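Week 9 notes: training a grasper on messy scenes

OK, so on Thursday we got through the first half of the Padberg method and I promised to write it up. The short version: you generate piles of household objects in simulation, let the arm try a grasp, and keep the score as a label. Lucero Huamán ran 2,886 attempts for us over the break (thank you!!) and held back 500 for testing.

What I want you to take away is how the sampling works. Objects get a random pose every time, so the network can't just learn "cans stand upright." Wiesława asked if we could skip the clutter and train on single objects - we tried, and it did much worse once things overlapped.

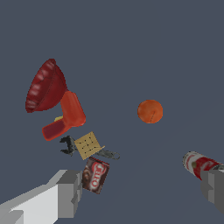
Fig. 2. Wrist view in the simulator, with the funnel, wrench, JELL-O box and a can by the right finger.

Before next class, pick one object from the figure and sketch two grasps you'd try on it. Think about which parts the wrist view hides from you. Bring paper, I'm not collecting files.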